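Brumon would like you to know that they are finished with sadness. The four-piece say so in the press notes for Kustetti, their third album, and singer Dumisani Baloyi says it again within a minute of picking up the phone. "We wanted to make something with the windows open," he tells me. Fine. Then why do 6 of its songs end with him repeating somebody's name over a dying organ?

The record was made over 28 nights in November, in a rented house with one good microphone. Bands love this sort of story. I have heard it told of dull albums and great ones, and it has never helped me tell them apart.
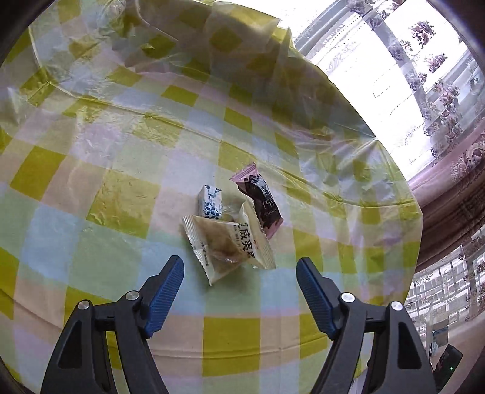 Drummer Yung-ching Wu is better company on the subject, mostly as she doesn't seem to believe it either. She reckons they recorded 74 takes of the single, Ondieki, and used the second. "The rest was us being frightened of it," she says. You can hear why. It's a plain, bruised little tune, and the only one here that hasn't been scrubbed.

Elsewhere the polish wins. Gerkine has a chorus built for rooms far bigger than the ones they play, and when I saw them try it in front of 852 people it sat there politely, waiting for a field. Baloyi thinks it will grow. Perhaps it will, though he said much the same about the last album's closer, and they've dropped that from the set.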